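Comparing finger pads on the Laur arm: a talk with Orhun Ateş
24 Nov 2019

Orhun Ateş tests end effectors for Gultunico, and since June most of his time has gone to one question: whether the textured pads on the Nanell two-finger gripper are worth keeping over the smooth ones it replaced at the Caltley bench. The arm, a Laur, stayed the same for both sets, as did the controller settings.

"People want to talk about grip force," he says. "Force was never the limit for us. The limit is where the finger can go before it touches something it shouldn't."

His test objects are ordinary. He avoids machined blocks, which he says flatter every gripper equally. The bin tests use a clear plastic container, and the tool has to be lifted over the rim and set down on the table.

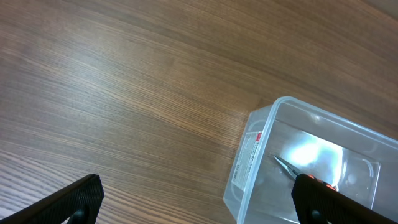

Bin test, wrist camera view. Scissors in the translucent container, fingers open.

The container is a poor target for a camera. Light reflects off the floor of it and the walls let the colour of the table through. Ateş considered swapping it for an opaque grey one and decided against it.

"If I change the bin, I get a nicer number and I learn nothing about the camera. The glare is part of the job. We run fixed exposure, because auto exposure hunts every time the bright patch comes into view."

With the fingers fully open, one of them has to go inside the wall while the other may still be outside it. The approach is therefore done in two stages, first centring above the opening and then closing to a preset width before descending. The smooth pads were thinner and left more clearance. The textured pads cost him 2 mm a side, and the preset had to be reduced to suit.

He logged 1042 attempts across both pad sets, of which 449 were with the smooth pads. He declines to give a single success rate. "You would be averaging scissors with pliers. They fail for different reasons." Scissors tend to rotate about the pivot when the grasp lands on one handle loop. Pliers are heavy at the joint and tip nose-down if held too far back.

The open-table tests remove the wall from the problem, and that is where he sees the pads most clearly. A slim metal shaft lying flat gives the fingers very little to close on. With smooth pads it rolled on contact in many of the runs. With the textured pads it rolled less, though he is careful about the cause, as the new pads are also softer. 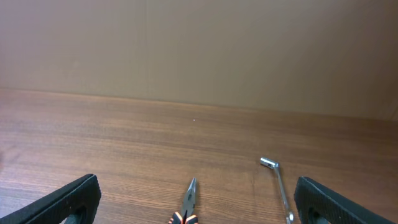 "The spacing between tools matters more than I expected," he says. "I used to lay them out far apart and call that the easy condition. Then I moved them closer and found the planner was choosing a wrist angle that put the idle finger on the neighbour." He now records the gap before each run and keeps the layout fixed for a full block of 60 attempts.

Asked about the wrist camera, he is less patient. It sees both fingers at all times, which helps with alignment, but they hide the last part of the object at the moment of closing. A second camera on a post would fix that and would need its own calibration. He has tried it once and found the bracket drifted when the bench was bumped.

The controller he would leave alone. Closing speed was dropped by a third early on and has not been touched since. Position feedback on the Nanell is good enough to tell a missed grasp from a thin object, provided the zero is reset each time the pads are changed. He forgot to do this once and had to discard a block.

On the original question, he would keep the textured pads for the open table and is undecided on the bin. Wear is the next item. The dot pattern holds dust, and he has started wiping the pads between blocks so the later runs can be compared with the earlier ones.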